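Cluteo Mini-Beamer im Test: Serienabend an der Schlafzimmerwand

26.06.2023

Eigentlich wollte ich bloß die neue Staffel von Zellbridge im Bett gucken, ohne mir den Laptop auf den Bauch zu stellen. Also habe ich mir den Cluteo geholt, 179 Euro, und seitdem läuft bei mir fast jeden Abend eine Folge an der Wand (meine Schlafenszeit hat darunter ziemlich gelitten).

Die Einrichtung ging flott: Stecker rein, WLAN-Passwort eintippen, anmelden, fertig. Das Eintippen mit der Fernbedienung ist allerdings eine Strafe, und mein Passwort ist leider lang. Die Streaming-App Taltuseo ist schon drauf und startet ohne Murren. Andere Apps muss man sich aus einem etwas unübersichtlichen Store zusammensuchen.

Zum Bild: Abends, Rollo runter, richtig schön! Die Gesichter sehen natürlich aus, und in Zellbridge, wo ja ständig alle im Halbdunkel durch irgendwelche Flure schleichen, konnte ich endlich mal erkennen, wer da gerade wen belügt. Bei Karras mit den vielen Wüstenszenen wirkt das Weiß ein bisschen blass. Tagsüber braucht man es gar nicht erst zu versuchen, da sieht man höchstens Umrisse.

Der Ton ist okay für Dialoge, aber sobald Musik dazukommt, scheppert es. Ich habe nach zwei Abenden meine alte Bluetooth-Box verbunden, und nach einem Neustart blieb der Ton auch synchron. Den Lüfter hört man in leisen Szenen, vor allem wenn das Gerät direkt neben dem Kopfkissen steht. Jetzt steht es auf der Kommode und stört mich kaum noch.

Der Akku hielt bei mir genau zwei Folgen Karras à 54 Minuten, danach kam die Warnung. Fürs Staffelfinale also lieber gleich ans Kabel!

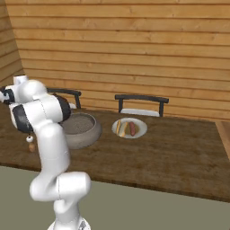
Lesezeit: 2 Min.

Ich behalte ihn jedenfalls. Wer nur Nachrichten und Talkshows schaut, kann sich das Geld sparen, für Serienjunkies mit heller, leerer Wand ist er eine feine Sache.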